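Skimberg three-drawer metal cabinet, gray
Sold by Ernell

The Skimberg gets called a "kitchen helper" in the Vamarard catalog. It's a drawer cabinet with a flat top. Whether that helps depends on your kitchen.

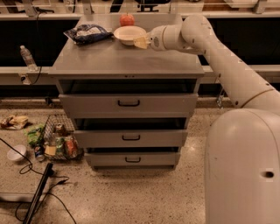
Reading time: under 1 min

Flat gray top, a slight overhang, three drawers, black pulls. A bowl, some fruit and a bag of snacks fit up there with room left over. Vamarard claims 20 pounds per drawer – we'd load 10 and see how the runners feel in May.
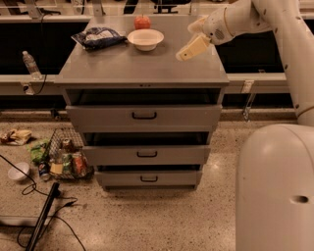

Page last changed: Fri 21 January

Push each drawer home by hand. There is no soft close, whatever the old listing said, and no lock either. The 400 finish is the only one we carry. Tarawneh sells a set of 4 casters for it – we haven't tried them and wouldn't pay extra yet.

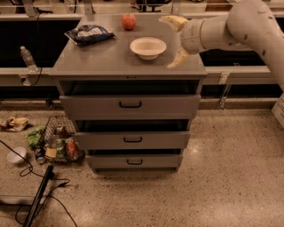
Tarawneh customer, verified order: Mine is fine for dish towels. Cast iron went back in the pantry after a week, the bottom drawer didn't like it.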